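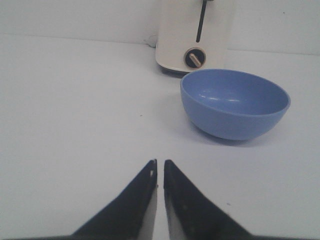 Unit 3: Blue bowl, white counter

Welcome to the Pukance small-kitchen course! Today is all about bowls, and I love bowls. Pick one for each job and give it a home you can reach.

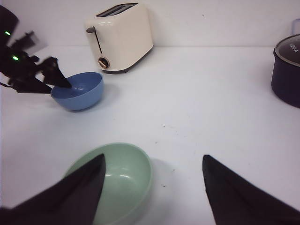
Nesting comes next, so try your own set at home, biggest first. Lids get their own spot.

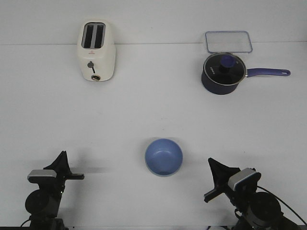
One student wrote that she'd rather keep the saucepan out all week, and fair enough, she cooks daily!

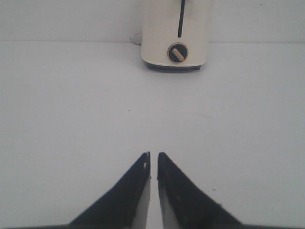 Crumb trays: unplug, let cool, empty over the sink. Bring your counter sketch in June.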